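Sorting the shirts

I spent Sunday going through the shirts that had piled up in the hall closet. Most were old team shirts from the league Nigel Bramwell and I played in, plus a few from work. I kept 8 and bagged the rest for the thrift store.

The plain ones went fast. Sleeves in, fold in thirds, fold in half, on the stack. The slippery ones take longer. I lay them out flat first and smooth from the collar down — otherwise the creases set while they sit in the drawer. 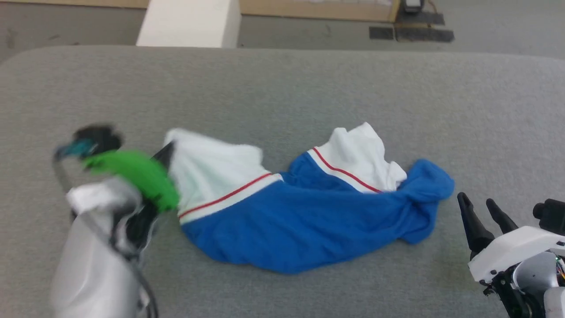 Blue and white with red trim, before folding.

I like the colors on that one, so it stays. The trim has to line up or the fold looks crooked, and I usually redo it once.

The stack is in the second drawer now, with the heavier ones on the bottom. Socks went into the small basket next to it. I still have the coats to do, and a box marked Fagundes that I haven't opened since we moved in October. I'll get to it next weekend if the weather stays bad.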